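**Distholm ward casework app, six months in**

Quick write-up because three people asked me at group and I kept saying "I'll email you." So. Background: I'm a second-term member on our town council, two-member ward, no staff. Casework lives or dies on whether I remember who told me what outside the pharmacy.

Before this I had a spreadsheet and a shoebox. Raquel Bragança, who shares the ward, had a different spreadsheet. You can guess how that went. Same pothole reported twice, same tenant rung by both of us on a Thursday evening and not pleased about it.

Distholm costs 29 dollars a month for a two-person ward. We split it, out of our own pockets. The council won't pay for anything that isn't Rutell, and Rutell is for officers really, you can log a complaint in it but you can't see what happened after.

Setup. Took me a whole evening. The import wizard wants street names in one column and house numbers in another, mine were all jammed together, so I retyped the lot. 796 open and closed cases. Never again. Raquel's went in first time, she is tidier than me.

What I like:

- Cases are sorted by how long the person has been waiting. Not by date added, by last contact. Changed how I work, I was neglecting the polite ones.
- Shared notes, with initials. No more double calls.
- The letter templates are plain and short. I rewrote the housing one and kept the rest.
- Works on my old phone in the basement of the Carrilho building, where nothing else does. Saves the note and sends it when you get upstairs.

What I don't:

- Search is poor. Type "Salazar" and you get Heriberto Salazar, fine, and also every case on the street he lives on.
- Attachments. Limit is too small for a planning objection with drawings. I end up emailng them to myself.
- The map. Pretty, slow, puts half of Pemamgate in the river.
- Reminders come at 6 in the morning and you can't change the time. Why.

The ward report is the bit they push in the ads, so I'll give it a paragraph. You pick a date range and it makes a two-page summary, cases by type and by street, with names stripped out. I used it in April for the budget meeting. Had 70 damp and mold cases in there, on one page, and the housing lead couldn't wave it off as a handful of complaints. Judite Marinho from the tenants group asked for a copy before I'd sat down. The charts print terribly in black and white though. Print the tables. 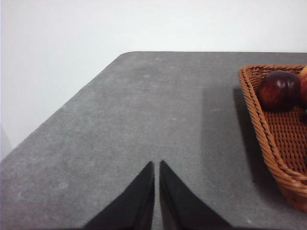
Can you keep your cases if you lose your seat? Only for 30 days after you close the account, and then as a plain export file, so get it out early and check with your clerk what you're allowed to hold on to.

Privacy, while I'm on it. There's a consent box on each case and it won't let you forward anything to an officer until you tick it. Annoying for the first week. Then it saved me, I nearly sent a medical letter to the whole highways inbox. Gonçalo Frade in the clerk's office looked over the terms for us and was happy apart from one clause about "service improvement", which you can opt out of in settings, third page, near the bottom. Do that.

Support is slow but human. Asked about the house number thing, got an answer in two days from a Rhodri Ifans, who sent me a cleaned-up template. Would of been handy before I retyped everything.

There's a bigger plan at 225 a year per member on top, adds bulk mail and a canvassing module. Don't touch the canvassing module on the same login as your casework, ask your clerk, ours went pale. We stayed on the basic one.

Four out of five. Loses one for search and the 6am thing. If you're on your own in a quiet ward, a spreadsheet is probably still fine. Two or three members sharing, get it, and fix your address columns first.

Will update if they ever sort the map.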